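伊勒县公共安全局任命新任内部监察处处长

本报讯　伊勒县公共安全局7月宣布，由尼马·沙赫巴齐（Nima Shahbazi）出任内部监察处处长，接替已经退休的前任。任命即日生效。熟悉他的同事听到消息都很高兴，有几位老搭档还特意从下面的分局打来电话道贺，一上午办公室的电话几乎没有停过。

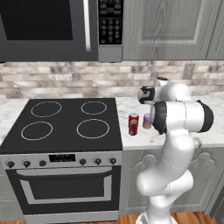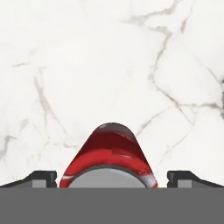

沙赫巴齐在公共安全系统里算得上一位老面孔了。他最早在沙里菲镇分局做巡逻工作，一干就是八年，后来调到县里负责投诉受理，再后来又到培训科带新人，可以说基层的门槛他都迈过，机关里的门道也都摸得着。局里的人说起他，总会先说到他的耐心：再长的材料他也肯从头读到尾，再激动的来访人他也能陪着把话讲完。他自己倒不觉得这有什么特别，只说是在家里养成的脾气，家中平日都是他做饭，一边等着饭菜出锅一边听家里人把一天的事讲完，久而久之就习惯了不打断别人。这样的话从他嘴里说出来，大家听了都笑，笑过之后又觉得很有道理。

内部监察处负责受理针对本局工作人员的严重违纪投诉，包括执勤中的不当用力、滥用职权、隐瞒或篡改记录等情形。处里目前有五名调查员，过去一年共受理投诉63件，其中大部分已经办结，余下的仍在调查之中。按照局里的安排，新处长到任后的头一件事，就是把尚未办结的案卷逐一过一遍，看看卡在哪个环节，需要补充什么材料，再同经办人当面商量后面的进度。

沙赫巴齐在见面会上讲话不长，但讲得很恳切。他说，来投诉的人往往是鼓足了勇气才走进这扇门的，被投诉的同事心里也不好受，两边都在等一个说法，等得越久，心里的疙瘩就越大。“我们查得要细，也要让人知道我们查到哪一步了。”他表示，今后凡是立案的投诉，经办人都要定期向投诉人通报进展，哪怕暂时没有新的情况，也要打一个电话说一声。对于接受调查的工作人员，处里也会及时告知其权利，并安排专人解答疑问。

除了人手，处里的工具也要更新。多年来，投诉材料一直是纸质卷宗和电子表格并用，查一件旧案常常要翻好几个柜子，几位老调查员对此颇有些怨言。监察处将从今年秋天起试用名为“加西克斯”（Gasix）的案件登记系统，由布尔托韦克斯公司（Bultovex）负责安装和培训。试用先从新收的投诉做起，旧卷宗的录入会慢慢跟上。沙赫巴齐说，他年纪不算轻了，学新系统恐怕要比年轻人多花些工夫，不过他已经报名参加头一期培训，准备坐在前排好好听。

培训科的同事对他的离开颇为不舍。他在那里带过五期新人班，不少学员如今已经在各分局独当一面。沙里菲镇分局的一位警员回忆说，自己当年第一次写事件报告，被他退回来改了又改，当时心里直犯嘀咕，现在轮到自己带徒弟，用的还是他当年教的那一套，连批注的写法都差不多。培训科科长一职暂由副科长代理，正式人选还在遴选之中，秋季班的课程照常开课，已经报名的学员不必重新登记。

监察处的办公地点和受理方式不变。居民如需反映情况，可以到县公共安全局一楼接待窗口当面递交，也可以来信或者致电值班室。提交书面材料时，请写明事情发生的时间、地点和经过，并留下方便联系的方式；不愿透露姓名的，处里同样会登记受理，只是后续结果无法逐一回复。接待窗口午间也有人值守，上班不方便请假的居民可以趁午休时过来。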